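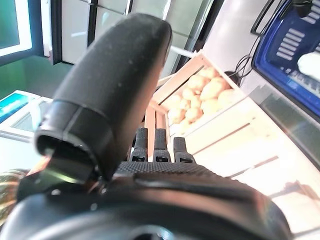 Potatoes in their pine crate at the Dimura open day

I'd been meaning to go to the Dimura open day since July, when Orysia Fedoruk told me I'd love it, and on 11th October I finally got myself on the number 19 bus and went. They design and fit out produce stands for small grocery stores, so yes, I spent my day off looking at shelves, and I had a great time!

We started in the workshop, where Demyd Hrynyshyn let us have a go at nailing slats. Mine came out crooked (he was very nice about it). Then it was over to the practice store, a little pretend grocery section where they try out layouts before anything goes to a customer. I could have stayed there all afternoon – I love pale pine with vegetables in it, the potatoes look so good against the wood.

I asked Valentyna Sirko why the crates were slatted and she said potatoes like the air, then told me a long story about a store in Segers that kept theirs in a closed bin. I won't repeat the smell part.
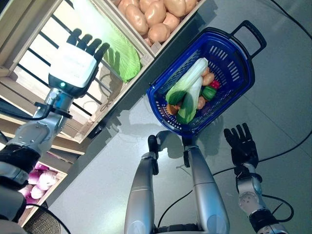

My favorite color combination was the green cabbage with the purple-and-white onions down below it, and now I want to redo my pantry the same way. The blue shopping basket did look awfully bright next to all that wood. I'd go for wicker myself, but I'm not the one who has to hose them down.

Coffee and poppy seed cake were four dollars at the end, and I bought a small crate from the seconds pile for 49. It's holding my onions by the back door, and I still need to sand one corner.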